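Trasia 4: episode trimming and grasp labelling for hand-held gripper recordings

Hello! I'm Prapai Nuchit, and Trasia is the bit of software I wrote when I got fed up with scrubbing through fisheye video by hand. It's now on version 4 (April 2025), it has proper menus, and people other than me use it, so it needed a page of its own.

What it does is pretty simple to say. You point it at a folder of recordings from a hand-held gripper, it reads the markers on the two fingers, works out how wide the gripper is open at every moment, and uses that to find where each grasp starts and ends. Then it cuts the long recording into episodes and hands them over in a tidy form your training code can read. You can drag any cut point if you don't agree with it (I still do, mostly on small bottles, where the fingers hardly close before they've got hold of something).

The lens handling is the part I'm proudest of. Wide lenses bend everything near the rim, and my first go lost the markers whenever somebody opened the fingers right out. Version 4 works on the curved picture directly, so there's no flattening step first and you keep the whole round view. It's quicker too, which I didn't expect!

There's also a mask editor. Draw round anything you'd like the tracker to leave alone, such as a second gripper waiting at the side of the table, and its markers won't get mixed up with yours. I added that in December after the team at Drenbridge sent me a very patient email with a very long attachment.

What you get:
Desktop app for Linux and Windows, plus a command line version
Up to 2000 episodes in one project
Batch runs on 8 recordings at once
Export presets, including one for Miranda, our little planning viewer
18 months of updates

What you'll need is a fairly ordinary computer and one short calibration clip for each gripper. Open and close the fingers slowly a few times in decent light and save it in the same folder. If you swap the finger pads, please record it again, as the widths will drift otherwise and you'll be wondering why all your grasps look late.

It doesn't do live control and it won't plan a motion for you. If you want the recordings played back on an arm, Flulodent reads our export files without any fiddling, and I keep a sample project on the downloads page with both halves set up.

Licences are per desk, so share it between shifts if you like. Send me a short clip before you buy and I'll run it through and send the cuts back, warts and all.
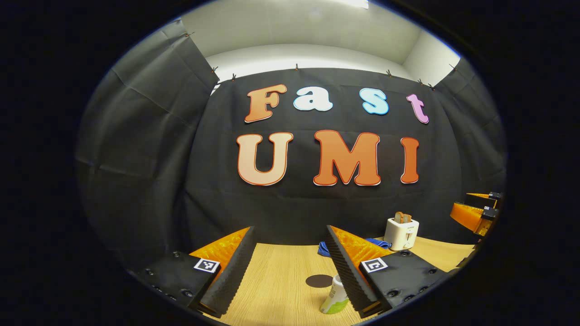
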